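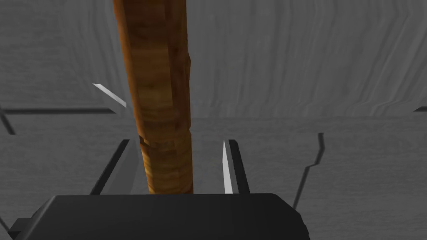
Does a softer skateboard wheel roll faster?
On rough ground it often does, on smooth concrete it usually doesn't, and the number printed on the wheel is a poor guide to either.

Board Sports Equipment, Session 6
Wheels: what the numbers say and what the adverts say
Handout for Wednesday, March 23, 2022

Read this before the session and bring a wheel if you own one. Old and flat-spotted is fine, in fact better.

1. Hardness

Most skateboard wheels are poured polyurethane and most carry a hardness figure on the Shore A scale, written as a number with an A after it. The test is simple. A small blunt point is pushed into the material by a spring and the gauge shows how far it failed to sink in. A high number means a hard surface. That is the whole of what it measures.

Keep that in mind when you read a catalogue. The Lonine range sheet in your pack describes its 88A wheel as "fast, grippy and quiet". An indentation gauge knows nothing about any of those. They may be true of the wheel, but you'd need three other tests to show it, and the sheet gives none.

Two more cautions. The A scale bunches up at the top end, so small differences between very hard wheels are difficult to read, and some makers switch to the B or D scale for them. And gauges disagree. Temperature matters, where you press matters, how long you wait before reading matters. If a maker quotes hardness to a single point and doesn't say how it was taken, treat the last digit as decoration.

2. Rebound

Drop a steel ball on a block of urethane and see how high it comes back. A lively urethane returns more of the energy that went into squashing it. A dead one turns more of it into heat. You can have two wheels with the same hardness figure and very different rebound, and this is the main reason riders swear that one 88A feels nothing like another. They are probably right.

Very few makers print a rebound figure. "High rebound formula" is printed on nearly everything. Ask higher than what.

3. The Plorneck hill test

The Plorneck brochure is the one everybody quotes, so we'll spend some time on it. The claim is that their new wheel coasted further than "the leading competitor" down and out of a 132-metre slope, and that the result "speaks for itself".

What we are told: the length of the slope, and who won.
What we aren't told: rider weight, wind, surface, air temperature, bearings, wheel diameter, which competitor, how many runs, whether the same rider did all of them, and whether that rider knew which wheels were on.

Bearings first. A fresh set against a gritty set could easily swamp any difference in urethane. Diameter next. A bigger wheel rolls over small stones more easily, and if the Plorneck wheel was larger then the test compared sizes. Posture is worse than both. A rider who hopes for a good result tucks a little lower without meaning to, and on a hill that counts.

None of this proves the claim false. It may be a very good wheel. The brochure simply gives us no way of knowing, and its confident tone shouldn't be allowed to fill the gap.

4. Wear

Gatchalian says its wheels were "ridden for 4,000 kilometres". Compare that with how you skate. Steady pushing along a cycle path wears a wheel slowly and evenly. Powerslides can take a visible amount off in an afternoon. A distance figure with no account of the riding is close to useless to a street skater, who will throw wheels away for flat spots long before they get small.

Look also for what was measured at the end. "Still rolling" is not a measurement. Lost diameter is. So is lost mass, if the wheel was cleaned before it went on the scales.

5. What riders report

Rider opinion is evidence, though weak. The Bokuscombe trial last July is the best we have to hand, and it has holes in it. There were 21 riders, each given two unmarked sets and asked which they preferred. The blinding was decent on paper, but the two urethanes were slightly different shades of white, and people talk at skateparks. The order of the sets wasn't mixed either, so everyone rode the second set warmed up and on familiar ground. The second set was preferred. Make of that what you will — I make very little.

6. For the session

Choose one wheel advert, from a magazine or a shop site, and mark every claim in it. Beside each, write the test that would settle it and what you'd have to hold steady. Some claims can't be tested at all ("pure", "dialled", "core feel") and you should just strike those through.

Then write a short paragraph on whether you'd still buy the wheel. It's perfectly all right to say yes. Price, colour and what the local shop has on the shelf are decent reasons, and more truthful than most of the brochure.

Next time: bearings and the ABEC rating, which was drawn up for machinery and says nothing about landing off a kerb. Please read the two pages on side load beforehand.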